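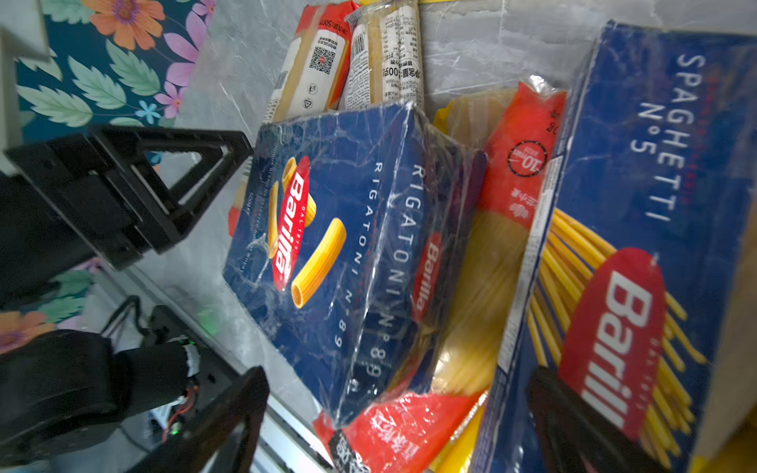

Every few months someone writes to the Clumenthorpe Astronomy Society newsletter to complain that we still pay to keep an old radio dish listening for small satellites. The argument is always that bigger agencies do it better. I think the argument is wrong, and I want to set out why. Most of the satellites we follow are small enough to sit on a marbled surface beside the blue boxes of rigatoni and spaghetti, and they're built by students on budgets that wouldn't cover the paint on a large rocket. The big networks don't have time for them, and they don't pretend to.

Take Dirkik, the little weather satellite that went up in April. Its team had one ground station of their own, and from there they could hear it on 4 passes a day at best. Our dish picked up another 11 passes in the first week. On one of those the battery voltage was lower than it should have been, and we sent the numbers over that night. Hajnalka Pálfi, who runs operations for Dirkik, told me they changed the heater settings the next morning. I can't say the satellite would have died otherwise. I can say they were glad to have the data.

The dish costs us $875 a year, mostly power and a replacement motor fund. Split among 70 members, that's $12.50 each. People spend more than that on parking at the winter lecture.

Styliani Theodorakopoulos has argued in these pages that we should sell the dish and put the money toward a share of time on the Renard telescope. She's a good observer and I take her point about the images. But a share of time is something you book, use and hand back. With our own dish we can listen at two in the morning when a satellite has gone quiet, and we don't have to fill in a form first. Small satellites tend to go quiet at bad hours.

There is one fair criticism, and it's about record keeping. We have notebooks from the Ekwueme mission that still haven't been typed up, and data that isn't shared isn't much use to anyone. I'd support a rule that every pass gets logged online within a day -- even the ones where we hear nothing but static.

If members want to vote on the dish again, fine. I'd ask them to come out and sit through a pass before they do. The next few are after dark, and the heater in the hut works.

We use cookies to remember your settings and count visits. By continuing to use this site you agree to our cookie policy. Accept | Manage settings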